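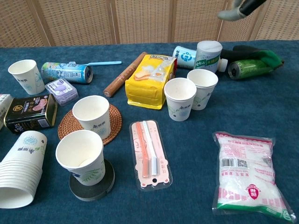
By the Home and Table editor, Strachan Quarterly

25 September 2025

I was sold the party table twice this year. The first time was by a catalog from Dorero, which wants me to own a "hosting station." The second was by a three-hour evening class at Sivutano, the housewares store on Clurska Street, which wants me to understand one. The class cost $87. I came home with a folder, a coaster and a set of opinions, mostly about paper cups.

The idea goes like this. You clear one surface in your home and keep it ready for company. Drinks live there, and so do the small things that make people feel looked after. Guests help themselves, and you get to sit down. Dorero will sell you the whole arrangement for $823, delivered in October, and the catalog copy promises that it will "disappear into your life."

I have never owned a table that disappeared into my life. I have owned several that disappeared under it. Put out paper cups with little green leaves on them and a rattan coaster, and it looks as if somebody is coming over. Then the rolling pin turns up, because it doesn't fit the drawer. Then a bag of something from the bakery aisle, a can on its side, a toothbrush. A toothbrush! No catalog in the land has a toothbrush next to the refreshments, and I would trust one more if it did.

The hosting people would call that clutter. I'm less sure. Most of us don't have a surface to spare, and the one we do have gets used for whatever is going on that week. A flat place in a home fills up. Telling people to buy a nicer flat place doesn't seem to me like advice.

Still, I tried it. For six weeks I kept the top of an old sideboard for drinks and nothing else, following the folder as closely as I could stand.

The coaster part was easiest. Sivutano is very keen on coasters and teaches that every cup should have "a home." Round woven rattan is the favorite, with plain black discs as the modern alternative. Both are fine. But a paper cup doesn't need a home. It's a paper cup. It gets carried into the next room, set down on a bookshelf and forgotten, and the coaster stays behind looking tidy. I watched this happen at two dinners and one birthday. Not a single guest brought a cup back to where it started.

The cups themselves I've come around on, a little. I used to think of them as giving up. After washing glasses past midnight I think of them as sleep. If you're going to use them, buy the printed kind, since plain white ones make any room feel like a blood drive, and leave most of the stack in its sleeve or lying down somewhere handy. The folder says to set out one cup per expected guest in a "welcoming cluster." People took two each anyway. They put one down, lost track of which was theirs and started again. A pen would fix this. The folder doesn't mention pens.

Then there's the backdrop. Dorero includes a folding screen in the full set, and the Sivutano class spent a good half hour on screens. I went in ready to scoff and came out half persuaded. A beige rattan screen behind a crowded table does calm things down. It gives the eye somewhere to rest, and it would hide a radiator, or a heap of coats. My complaint is with the price – the catalog's screen is a good part of that $823 – and with the claim that it "creates a room." It creates a place for the dog to stand behind.

A dark cloth or carpeted top is the one thing I'd recommend without arguing. Pale cups show up well on deep blue or green, and nothing clinks when you set it down. Crumbs are another matter. I spent longer on crumbs in those six weeks than I care to write down, and the folder's answer was a special brush.

Tins and cans were where I gave up on the rules. The class wants everything poured into matching jars, labels hidden. I like labels. A brown tin with gold and orange on it is better looking than any jar I was shown, and it tells you what's inside, at least if you can read it. I decanted my tea in the first week and had it back in its own packaging by the third.

The store says 723 people have taken the class so far, and I'd guess plenty of them enjoyed it. The instructor was kind, the snacks were good and the chairs were comfortable. As of this morning my sideboard holds a stack of cups, one coaster, the mail, a flashlight and half a loaf of bread. Friends are coming at seven. I'm going to move the mail.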